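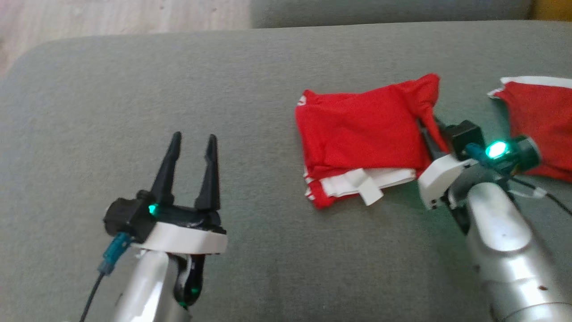
Folding station on the sofa, right arm at the corner of the folded red cloth, left gripper open.

Progress note, home laundry folding, Drunbridge site
To: Margarida Ramalho, Trendar
From: Ward Coppens
Wednesday, April 16, 2025

Margarida, short one this time, sorry. Most of the period went on the right gripper fault so that's most of the report. Budget sheet comes separately from Abla.

Where we are
Folding on a hard table is done and signed off. Folding on soft furniture (your milestone 2) is behind. We had planned to be through the red cloth set and onto towels by now. Not on towels yet. Red set only.

What went wrong
Right gripper does not let go when told to. Controller sends open, gripper reports open, fingers stay shut on the fabric. Arm then carries on to its next position with the corner still held. On the table this would just drag the cloth. On the sofa the cushion gives, the fabric bunches and the arm pulls against the whole bundle. Happened 11 times in 30 runs, all on the right side. Left arm clean throughout.

The status light stayed green every time. So the light is no use as a warning for this and we've told everyone at the bench to stop relying on it.

The safety part
On one of those runs Armindo reached in to free the corner by hand. He thought the arm had finished. It hadn't, it was between moves, and it started toward the backrest while his hand was on the cloth. Light pinch between thumb and finger, no broken skin, no treatment needed. He logged it the same afternoon. We stopped all running for two days.

I want to be plain that this was our procedure and not his mistake. The sheet on the wall said "wait for stop" and did not say how you tell a stop from a pause. Rewritten now. Nobody touches fabric or arm until the stop button is in and the second person has called it out loud.

Cause, as far as we know
Shuzhen swapped the cables left to right and the fault stayed with the right gripper, so not cabling. Swapped the gripper controllers, fault stayed put again. She then opened the finger mechanism and found lint packed in along the slide. Red lint mostly, you can guess from what. Mocanu (who supplied the grippers) say lint alone shouldn't hold the fingers shut and want the unit back for a look. We think lint plus a worn slide but cant prove it until they report.

The false "open" is a separate problem and it's in our code. We were reading the commanded position back instead of the measured one. Abla found it in the Fimik driver layer, one line, been there since the table work. Fixed and tested on both arms.

What's changed
Measured finger position is now checked before any move after a release. If the fingers aren't open the arm holds and sounds the buzzer.
Pull force limit on the right arm brought down to match the left. It should of been the same from the start.
Slides on both grippers brushed out at the start of each day, initials on the sheet.
No single person running. Costs us hours, see below.

Since the fix
Back running at reduced speed with the old right gripper, cleaned. It has stuck once more. The new check caught it and the arm held where it was, buzzer went, all as intended. So the code side I'm happy with. The hardware side I'm not, and we will not go back to full speed on that unit.

Effect on the schedule
Roughly two weeks lost counting the stand-down, teardown and the two-person rule. I'd like to move the soft furniture milestone to June. Towels would follow straight after, same setup. Don't see it touching the final date but I'd want the Mocanu report before I promise that in writing.

What we need from you
An ok on the June date.
An ok to buy a spare gripper out of the contingency line. Abla has the quote. Without a spare we stop completely when this one ships back.
Whether Trendar wants the incident on your own form as well as ours. Armindo is happy to fill it in, just send it thru.

Run logs and the new procedure sheet are in the shared folder. Shuzhen's teardown notes go up as soon as she's typed them.

Ward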